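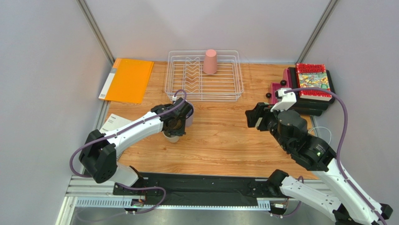
Folasade Iyamu has fitted kitchens for Toslow for most of her working life, and her view of the dish rack is that people buy it by colour and regret it by size. We spoke in August, in the staff kitchen at the firm's Amadi site.

"Measure the worktop first, then the largest plate," she said. "A rack with a wavy wire divider will hold plates upright, but the slots set the angle. If they are shallow, a dinner plate leans and takes up two."

Cups she treats separately. They go upside down, mouth on the wires, on the side away from the divider. "A cup set the right way up holds whatever runs into it. Put it near the back, so you can load the front without reaching over it."

I asked about wire floors. She prefers thin parallel wires to a moulded tray, on the grounds that air reaches the rim of the cup from below. The drawback is the surface underneath. On a wooden top she wants a mat or a drip tray, and she wants it lifted and wiped every evening. "Oil the wood as well. Water sits in the grain and it goes grey along the front edge of the rack first."

Her colleague Lawal Uzor keeps the repair log, which now has 389 entries. Some 165 of them concern worktops. He would not say how many were caused by racks - the log does not record it - but he did have a rule about paper.

"Folders and booklets don't belong on the same top as the washing-up," he said. "If they must be there, keep them to one side and keep the rack where it is. It's the moving about that drips."

Iyamu disagreed in part. She moves hers weekly to clean behind it, and dries the feet before putting it back.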